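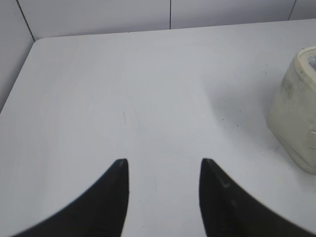 Mukau (software)

Mukau is a grasp planner for two-finger grippers. It takes a view from a camera at the wrist, works out where the table is, and hands the arm a short list of places to close the fingers. I've kept this page going since version 9, so forgive me if I wander off into the parts I like best.

Name and origin

Mukau started as a side module of Nuroma, a bigger motion planning package that I still use for everything above the wrist. It was split out in July after people kept asking for the grasping half without the other 660 source files (fair enough!). The old module name, Pundard, still turns up in config files, and Mukau will read those without complaining.

How it works

The first step is the self mask. The fingers are always in view, so the planner draws them from the joint readings and throws those pixels away. Get the finger width wrong in your setup file and you'll be chasing ghost objects at the bottom of the picture for an afternoon - I speak from experience.

Next it fits a plane to the tabletop. Pale tables against pale walls are the hard case, since there's so little contrast at the back edge, and I'd turn on the edge prior for those. Anything that sticks up from the plane by less than the speck limit is ignored, so crumbs and scratches don't get a grasp of their own. Shadows are handled separately, in color space, and pretty well as of the last release.

What's left gets grouped into objects. Something only half in view is marked "partial," and the planner asks for a second look before it offers a grasp. You can switch that off. I wouldn't!

Scoring

Each object gets up to 100 candidate grasps, scored on width, approach angle and clearance. Rounded rims score lower than flat sides, which annoys people who work with tubs and bowls. There's a rim mode for that.

Testing

The Mahlangu set, 872 recorded views with hand-marked grasps, ships with the source and runs on every change. It's light on clear plastic, and I'd love to see more of that in there.

See also: Nuroma, plane fitting, hand-eye calibration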